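Removing label adhesive from clear plastic containers

Soak the container in warm water with a little dish soap for 30 minutes. Peel the label from one corner, pulling back low and slow. Paper labels will split and leave a gray film; rub this off with a wet thumb.

For the remaining glue, mix baking soda and cooking oil in equal parts. Spread it thin, leave it for 50 minutes, then wipe with a dry cloth. Wash twice to remove the oil.

Do not use acetone or nail polish remover. Both cloud polystyrene and can crack it. Test rubbing alcohol on the base first.

Rinse in cool water and air-dry before stacking. Stacked damp, cups of the same size lock together. 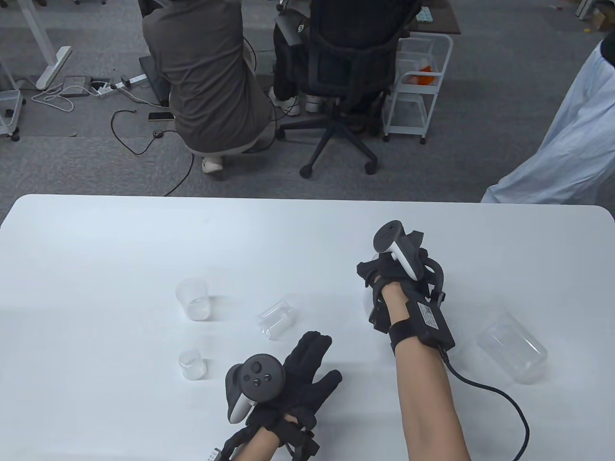
Leonie Quinlan writes that peanut butter works as well as the oil mix but takes 3 washes to lose the smell.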